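Erst die Verschleißteile, dann das Gerät

Wer Handgreifer für die Datenaufnahme anschafft, rechnet meist mit dem Stückpreis und erlebt die Überraschung im zweiten Quartal. Mahtab Rezaei plant bei Trernau die Budgets für Aufnahmen in Privatwohnungen. Ihr erster Antrag scheiterte im Juli, weil Fingerauflagen, Kabel und Speicher fehlten.

Inzwischen beginnt sie mit dem Verbrauch. Pro Gerätepaar setzt sie rund 80 Aufnahmestunden im Monat an und drei Sätze Auflagen als Reserve. Dazu kommen Anfahrt, Schulung und die Zeit für das Sichten der Daten. »Die Geräte selbst machen bei uns weniger als die Hälfte aus«, sagt sie.

Auch Mieten kann sich lohnen. Eusebio Muñoz, Einkäufer bei Andton, hat beides durchgerechnet: Unter 68 Einsatztagen im Jahr mietet er, darüber kauft er. Ein Ersatzgerät steht in beiden Fällen im Plan – ein Ausfall kostet sonst den ganzen Termin.

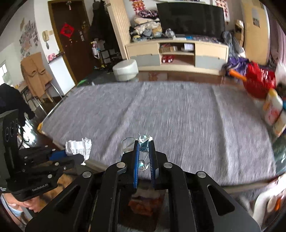
Zwei Handgreifer über einem Tisch mit grauem Tuch, zwischen den Fingern zerknitterte Verpackungen.

Folien und dünnes Papier gehören für Rezaei in jeden Probelauf vor dem Kauf. Sie verlangt vom Anbieter eine Woche Test in einer bewohnten Wohnung und 100 Griffe je Material, mit Protokoll. Den Liefertermin für Ersatzteile lässt sie sich schriftlich geben.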